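How to clear an old desktop PC for selling or recycling

By Peadar Hayes
14 July 2024

Most people keep an old tower in a cupboard for years because they are not sure what is on it. The job takes an evening, most of it waiting. You will need the PC, a screen and keyboard, an external drive and a cross-head screwdriver.

1. Copy your files

Start the machine and plug in the external drive. Copy Documents, Pictures and Desktop first, then look in Downloads, where people often leave payslips and tickets. My own came to 91 GB. If your email is kept in a program on the PC, export it as well. Open a few of the copied files on another computer before you go any further.

2. Sign out

Sign out of your browser, your email and any music or photo accounts. Some paid programs only allow a set number of machines, so look for a "deactivate" option in the help or account menu. Write down any licence keys you want to keep.

3. Wipe the drive

On Windows, open Settings, search for "Reset this PC" and choose "Remove everything". Then pick the option to clean the drive. Leave it running overnight if you have to, and don't switch it off part way through.

If the PC won't start, skip this step and take the drive out.

4. Open the case

Shut down, switch off at the wall and pull out the power lead. Hold the power button in for a few seconds. Lay the tower on its side and remove the side panel — some are held by screws at the back, others by a catch.
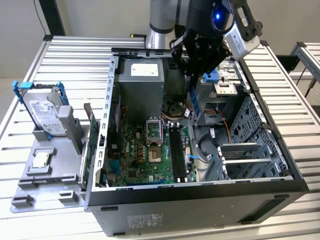
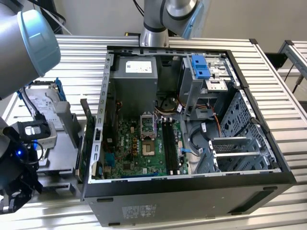
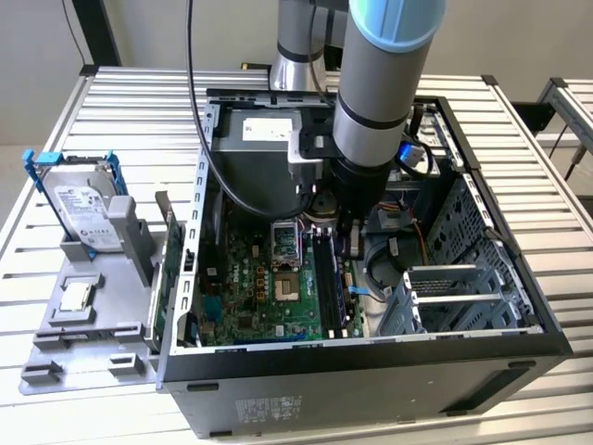

Dell towers with the side panel off.

Touch bare metal on the case before you put your hands inside. The hard drive is usually a flat metal box with two cables going to it, one for power and one for data. Pull each by its plug and slide or unscrew the drive from its bay. Leave the power supply shut, as it can hold a charge after it has been unplugged.

5. Decide what to do with it

A working PC without a drive will still sell, though for less. Say so clearly in the advert, and give the model number and the amount of memory. If it is too old to sell, take it to the small electricals area at your local tip — don't put it in the household bin.

Keep the old drive in a labelled bag until you are certain you have everything. Mine is marked "Greveda accounts, October" and lives in the desk drawer.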